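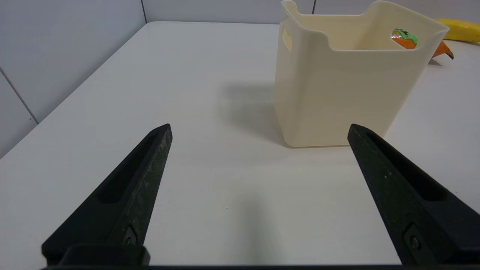
**How long should a fed starter stand before it goes into the dough?**
Until it has doubled in volume and the top is still slightly domed. At 24 °C this takes four to six hours.

## Feeding

1. Put a clean jar on the scale and set it to zero.
2. Add 80 g of ripe starter.
3. Add 200 g of water at 26 °C and stir until the starter has broken up.
4. Add 200 g of strong white flour. Mix until no dry flour is left on the base of the jar.
5. Scrape down the sides, mark the level with a rubber band and rest the lid on top without screwing it down.

Wholemeal flour takes up more water. With the Voswood stoneground, Thibault Collet uses 189 g of flour to the same 200 g of water, and the rise is faster - check it after three hours.
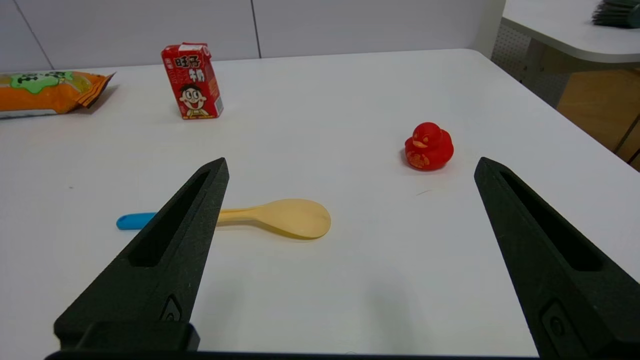 *Plastic spoon on a white tabletop.*

## Storage

Keep the jar in the fridge between bakes and feed it once a week. Before baking, give it two feeds at room temperature, 12 hours apart. Grey liquid on the surface can be poured off or stirred in. Pink or orange streaks mean the whole jar must be thrown away.

Starter that has passed its peak can still be used in crackers or pancakes. See the notes for the Gruria rye loaf for a stiffer version.

Last changed 16 May 2024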